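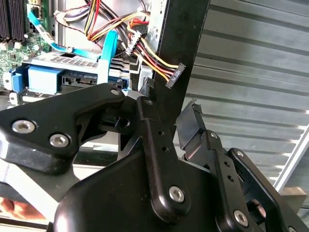

Kassa: notes and records from the Wodham desktop teardown

Welcome! Kassa is a collection of notes on old desktop computers – what's inside them, how the parts come out and how they go back in. It grew out of the Wodham repair bench, where we open up office desktops, sort them out and pass them on. If you enjoy the insides of computers as much as we do, there should be plenty to dig into.

What you get

There are 3268 records, one per line, in a plain CSV file called parts.csv. Each record covers one part in one machine: a memory stick, a drive, a caddy, a data cable, a fan. The machines folder has a short text file for every desktop, with its bench number and anything odd we noticed while the side panel was off.

Columns

machine: bench number, always 4 digits
part: plain name, lower case (see names.txt)
fixing: screw, clip, latch, slide or none
colour: main colour of the plastic or cable, if it has one
state: kept, swapped, scrapped or unknown
note: free text, often empty, occasionally very long

The colour column is my favourite. Coloured plastic is such a help when you're new to this – a bright blue caddy is easy to find in a crowded case, and a pale blue data cable is much easier to follow than a black one. We record colour as seen, so "blue" and "light blue" are separate values. Please don't merge them!

Names we use

"Bracket" means the metal part that stays with the chassis. "Caddy" means the plastic carrier that holds the drive. Early records mixed the two up and Malcolm Nuttall has been through the lot and fixed them (thank you, Malcolm). Cables are listed by what they carry, so data and power get a line each.

Known gaps

Machine files for the Plarnusberg batch are missing 20 notes. Those parts are in the CSV with state set to unknown.
Drive sizes aren't recorded. We wipe or destroy drives before anything is written down.
Cable labels were only copied out from March onwards.

Adding your own

Yes please! Copy template.csv, fill it in and send it over. Keep notes under 70 words if you can, and use the names in names.txt. The checking script is called Furkirura and it grumbles about spelling, stray capitals and empty machine numbers. Run it before you send anything.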